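Chapter 4
Choosing a Demonstration Kit

A company that wants a robot to tidy a bathroom counter has to get examples of the work from somewhere. Chapter 3 dealt with teleoperation, where an operator drives the robot's own arm from a distance. This chapter deals with hand-held kits, in which a person carries the gripper and does the job directly. The robot need not be in the building.

We compare three products: the Grarnier, the Paiva and the Asel. All three are sold as complete kits, with grippers, a headset, charging gear and recording software. They differ in weight, in finger design and in what the buyer is expected to set up before work begins. Sanesgate, a service firm, rents out all three and can also supply a trained crew.
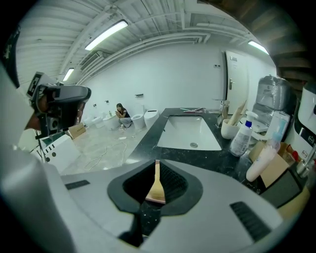
Price is the figure most buyers ask for first, and it is a poor place to start. A cheap kit that tires the wearer will be put down often. One Grarnier gripper weighs 588 grams, almost nothing when it is first picked up. By the middle of a long session the wrist has a different opinion, and the quality of the recordings drops. The Paiva is heavier but carries its weight closer to the palm.

Finger design matters just as much. A narrow finger reaches between items that stand close together, such as cups and bottles beside a sink. A cradle-shaped finger holds round objects more securely but needs more clearance on each side. Buyers should list the objects in their own task before they read any brochure, and should handle those objects with the kit during the trial period. Most sellers allow this — Asel's trial runs 11 days — but the buyer has to ask.

The room also has to be judged. Reflective wrapping, glossy counters and strong ceiling lights can all upset position tracking. Work areas in shared buildings bring further trouble, as people pass through and equipment gets moved between sessions. 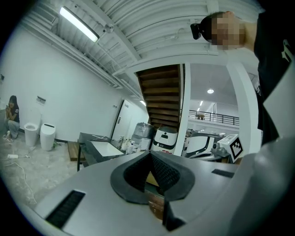
Figure 4.1. Hand-held gripper with a V-shaped cradle, in an indoor work area with a staircase.

Output is usually quoted in demonstrations per week. Sanesgate's standard contract promises 1,440, a number that includes attempts later thrown out in review. A buyer comparing offers should find out how rejected attempts are counted and who pays for the repeats. Section 4.2 sets out a method for doing this with a small sample.

By the end of the chapter you should be able to read a kit's specification sheet, plan a trial and write down the terms you expect from a service firm. We begin with the gripper itself.

4.1 The Gripper

Every kit in this chapter uses a trigger or a squeeze handle to close the fingers. The first thing to check is travel, meaning the distance between the fingers when they are fully open.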